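Trolterel opens its spare-bedding swap for February

I'm so pleased to say the Trolterel bedding swap is back this February, and it's bigger than last year - 225 households have put their names down already! The idea is still simple. Bring clean blankets, throws and pillowcases you no longer use, and take home something you'll like better.

I've been going through my own lot at home, stripes first.

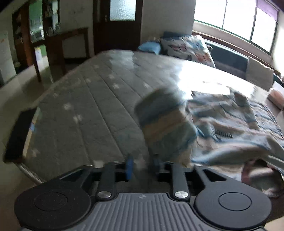 Amândio Falcão
Swap organiser, Trolterel

Stripes do go quickly, I must say. Last year a whole table of them went in 20 minutes, and I missed the one I wanted. Fold yours if you can, but if it arrives in a heap we'll sort it out at the door. Skoveck are lending us the shelves again and Antunes will do the teas.

Doors open at 9 in the morning at the Rirkow hall. Entry is £2, and children get in free. Cushions and soft toys are welcome too, duvets sadly not (we had nowhere to put them).

I do my sorting on the bed, on top of the starry mattress cover, with the butterfly pillow up by the headboard. That pillow is staying with me, before anyone asks! 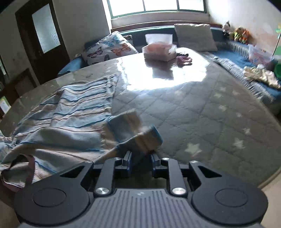

Trolterel Home and Textiles Team

To book a table or offer a hand on the day, leave your name at the Rirkow hall desk and I'll ring you back.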